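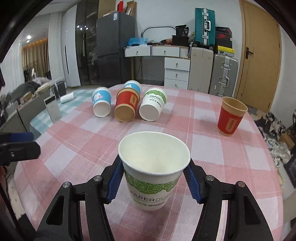
Cómo aprende un robot a poner de pie un vaso

Voy a empezar con un encargo. Busca un vaso de papel vacío, túmbalo en la mesa y ponlo de pie. ¿Ya? Has tardado un segundo y seguro que estabas pensando en otra cosa, en la merienda o en lo que sea. Ahora vuelve a tumbarlo y hazlo muy, muy despacio, fijándote en cada cosa que hacen tus dedos. Se acercan, se abren un poco más de lo que mide el vaso, se cierran, la muñeca gira, la mano baja y los dedos se sueltan. ¡Son un montón de pasos! Y en todos ellos tus ojos le van chivando cosas a la mano: un poco más a la izquierda, cuidado, ya casi.

Yo trabajo enseñando esos pasos a robots. Cuando lo cuento en las cenas familiares, mis sobrinos se imaginan que me paso el día escribiendo órdenes en un ordenador, del tipo «mueve el brazo hacia delante, cierra la mano, sube». Así se hacía mucho antes, y se sigue haciendo en fábricas donde las piezas llegan siempre al mismo sitio. El problema es que en una casa nada está siempre en el mismo sitio. Si le digo al robot dónde está el vaso y luego alguien lo empuja con el codo, el robot cierra la pinza en el aire y se queda tan contento levantando nada. (Lo he visto. Da bastante risa las primeras veces.)

Por eso en nuestro grupo usamos otra manera, que se llama aprender por demostración. Es un nombre muy serio para algo que tú haces desde que eras bebé: mirar cómo lo hace otro e intentarlo después.

Una mano prestada

Ahora viene lo que más me gusta. Si quiero que el robot aprenda de mí, tenemos una pega, y es que mi mano y la suya no se parecen. Yo tengo cinco dedos blanditos que se doblan por muchos sitios. Nuestro robot tiene una pinza con dos mordazas, una a cada lado, que se abren y se cierran. Si me mirase coger un vaso con la mano, tendría que traducir mis cinco dedos a sus dos mordazas, y esa traducción sale regular.

¿Solución? ¡Que la pinza la use yo! La pinza que ves en la foto del principio se lleva en la mano. Es negra, con dos mordazas, y por dentro de cada una hay una almohadilla azul con rayitas en relieve. Esas rayitas ayudan al agarre, un poco como el dibujo de las suelas de tus zapatillas. En la foto tiene sujeto un vaso blanco de papel, con una franja de hojas verdes, y lo tiene bien derecho, con la boca hacia arriba.

La pinza lleva una cámara, y desde esa cámara está hecha la foto. Es importante para entender el resto: lo que ves tú ahí es lo que luego verá el robot mientras trabaja. Cuando yo acerco la pinza a un vaso, en el vídeo el vaso se va haciendo grande. Cuando la giro, parece que gira la casa entera. Al principio me mareaba viendo los vídeos, y eso que los había grabado yo.

A cada vez que hago la tarea de principio a fin la llamamos demostración. Una demostración de las nuestras va así: acerco la pinza a un vaso tumbado, lo agarro, lo giro hasta que la boca mire al techo, lo apoyo en la mesa y lo suelto. Y vuelta a empezar con otro vaso. Y otro. Y otra vez el primero, pero un poco torcido. Es un trabajo tranquilo, de poner la radio de fondo.

Qué se guarda en cada demostración

De cada demostración guardamos dos cosas. Una es el vídeo, claro. La otra son los movimientos: hacia dónde iba la pinza en cada momento, cuánto se inclinaba y si estaba abierta o cerrada.

Luego se juntan, como si fueran parejas de cartas. En una carta está «lo que se veía» y en la otra «lo que hizo la pinza justo después». Por ejemplo, en una carta el vaso está lejos y a la derecha, y en su pareja la pinza se mueve hacia la derecha. En otra carta el vaso está ya entre las mordazas, y en su pareja las mordazas se cierran. De un vídeo cortito salen muchísimas parejas.

Con todas esas parejas jugamos a una especie de adivinanza con un programa de ordenador. Le enseñamos la primera carta y le preguntamos qué hay que hacer ahora. Al empezar responde cualquier tontería. Le damos la vuelta a la segunda carta, compara y se corrige un poquitín. Otra carta, otra respuesta, otro poquitín. Después de una buena temporada así (el ordenador trabaja de noche y yo duermo, un reparto estupendo), las respuestas se parecen mucho a lo que hice yo. A esto se le llama entrenar. El programa entrenado es el que después mueve el brazo del robot.

¿Y por qué hay tanto lío en la mesa?

Cuando Hildegard Janssen me enseñó a grabar, yo llegué con la mesa limpísima y un solo vaso blanco colocado en el centro. Ella lo miró y me preguntó: «¿Tú comes así en tu casa?». Pues no, yo no como así.

Mira otra vez la mesa de la foto. Tiene un mantel de cuadros rosas y blancos, y hacia el fondo hay varios vasos tumbados con la boca hacia delante. Uno es rojo con el fondo y el borde de color cartón, otro tiene una franja azul con dibujos, otro lleva hojas verdes como el de la pinza, y otro blanco con dibujo azul asoma medio escondido detrás. A la derecha hay uno rojo y marrón que está de pie. Y más allá hay una casa con sus cosas: cortinas, una nevera con cajas encima, maletas amontonadas, zapatos por el suelo.

Imagina que solo hubiera vasos blancos. El programa podría aprender que vaso significa «cosa blanca», y entonces un vaso rojo le parecería un tomate, por decir algo. O imagina que el mantel fuera siempre el mismo. A lo mejor el programa se fijaba en los cuadritos para saber dónde estaba, y el día que quitases el mantel, ¡perdido! Los programas que aprenden así son un poco como el alumno que se sabe de memoria que la respuesta de la página de matemáticas es siempre 12. Mientras no cambies de página, parece listísimo.

Nuestra pregunta

En ciencia hay que hacerse preguntas que se puedan comprobar. La nuestra era esta: si tengo un tiempo limitado para grabar, ¿me conviene grabarlo todo en una habitación que conozco bien, o repartirlo entre muchas casas distintas?

Antes de seguir leyendo, di en voz alta lo que crees tú. Vale, yo te digo lo mío: pensaba que ganaría la habitación única, por aquello de practicar mucho lo mismo. Mi compañero Tolentino pensaba lo contrario y nos apostamos un bizcocho.

Hicimos dos grupos de demostraciones. Los dos tenían la misma cantidad, y esto es importantísimo, porque si uno tuviera más, hacer la comparación sería trampa. El primer grupo se grabó entero en una sala del laboratorio. El segundo se repartió entre 8 casas, cada una con sus mesas, su luz y sus trastos. Con el primer grupo entrenamos un programa al que llamamos Kendura, y con el segundo otro al que llamamos Tastska. (Los nombres los sacó Tolentino de un juego suyo y no significan nada.)

Después llevamos el robot, que se llama Skondanix, a una cocina donde no había estado nunca. Ahí está la gracia del examen. Si te preguntan lo mismo que has estudiado palabra por palabra, nadie puede saber si lo has entendido. Cada programa tuvo 16 intentos, con los mismos vasos colocados en las mismas posturas. Habíamos dibujado marcas pequeñas en la mesa para volver a dejarlos igual, y nos turnábamos para ponerlos.

También decidimos de antemano qué valía como acierto. El vaso tenía que quedar de pie, suelto y sin ayuda. Si quedaba de pie pero el robot no lo soltaba, fallo. Si lo espachurraba, fallo y vaso a la papelera de reciclar. Estas reglas se escriben antes de empezar, porque después a todos nos entran ganas de ser generosos con nuestro favorito.

Lo que pasó

Kendura, el que había estudiado siempre en la misma sala, acertó 3 de sus 16 intentos. Iba bastante decidido hacia la mesa y luego se quedaba corto, o cerraba la pinza al lado del vaso. Una vez intentó poner de pie el borde de un trapo.

Tastska, el que había estudiado en casas distintas, acertó quince. Si haces la división, quince entre dieciséis sale un poquito menos de 0,94, así que en el informe lo redondeamos y pusimos 94 por ciento. Falló uno en el que el vaso echó a rodar cuando lo tocó con la punta de la mordaza.

Perdí la apuesta, claro. El bizcocho fue de limón.

Luego hicimos una cosa más que me parece muy justa con el pobre Kendura. Lo probamos en su sala de siempre, con su mesa de siempre, y allí trabajaba de maravilla. O sea que había aprendido a hacerlo en un lugar y le costaba llevarse lo aprendido a otra parte. A la capacidad de llevártelo a otra parte la llamamos generalizar. Tú generalizas cuando sabes abrir la puerta de una casa en la que no has estado jamás.

Lo que todavía no sabemos

Un montón de cosas. Probamos en una sola cocina nueva, y con una cocina no se puede presumir mucho. Nuestros vasos estaban vacíos, y con agua dentro el asunto se pone serio. Tampoco probamos con vasos de cristal, que son transparentes y para una cámara resultan dificilísimos de ver, ni con copas, ni con esas tazas que tienen el asa justo donde molesta.

Y hay una duda que me ronda. Entre casa y casa cambiaban a la vez la luz, el mantel, la altura de la mesa y la persona que grababa. ¿Cuál de esos cambios ayudó más? Con nuestro experimento no se puede saber, porque lo movimos todo junto. En noviembre empezamos otro en el que solo cambiaremos una cosa cada vez.

Para probar en casa

Puedes hacer tus propias demostraciones con unas pinzas de cocina y vasos de papel. Tumba un vaso, cógelo solo con las pinzas y ponlo de pie. Cuando te salga bien, pídele a alguien que lo coloque en otra postura, con la boca hacia ti, o de lado, o pegado a otro vaso.

Después viene el nivel difícil, mi favorito. Cierra un ojo y repítelo. Notarás que calculas peor lo lejos que está el vaso, y eso se parece bastante a lo que le pasa a un robot que mira con una sola cámara. Apunta cuántas veces te sale con los dos ojos y cuántas con uno, con el mismo número de intentos para cada cosa – ya sabes por qué – y decide antes de empezar qué vas a contar como fallo.

Si usas agua, hazlo en el fregadero.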